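Prokden Pair – Hand-Held Grippers for Teaching by Demonstration

Overview
Prokden Pair is a set of 2 hand-held grippers for recording how a person does a task. You hold one in each hand, you do the work at your own table, and the recording is used later to train a robot arm. No robot is needed in the room during the demonstration. For this reason many customers of Fovcombe record at home or in a small shop, with the objects which are already there.

What it is good for
- Packing and unpacking boxes
- Picking up soft things, such as knitted toys, yarn and cloth
- Tasks where one hand holds and the other hand places

Finger pads
The pads are made from a soft rubber and they bend a little around the object. Please close the grip slowly on soft goods. If you squeeze a crocheted piece too hard, the robot will learn to squeeze it too hard also. Pads can be changed without tools – pull from the tip, not from the side.

Recording
One charge is enough for 8 hours. We advise to keep each demonstration under 40 seconds and to begin always from the same resting position. A short mistake in the middle is not a problem, if you correct it calmly and continue.

Remote control option
The same grippers can be used to drive a robot arm directly, with the Bautista base station (sold separately). The arm follows your hands with a small delay. Beginners should start with one arm only.

In the package
2 grippers, spare finger pads, charging cable, wrist straps, printed guide.

Delivery and warranty
Orders are sent from our Pavetti warehouse. The warranty is 2 years and it covers the linkage and the body. Finger pads are wearing parts and are not included. 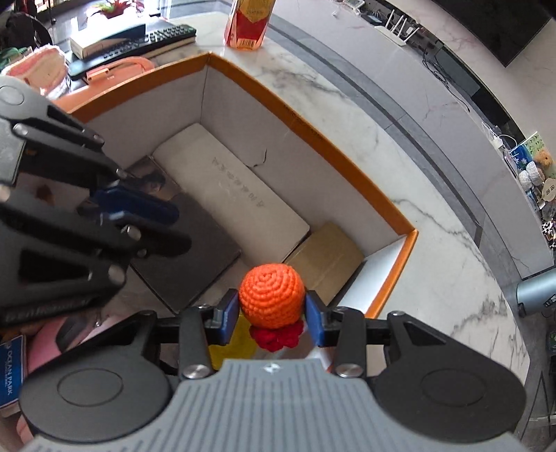 Spare pads can be ordered in the same shop, also in small quantity. Please write the serial number of your gripper in the order note, so we can send the correct size.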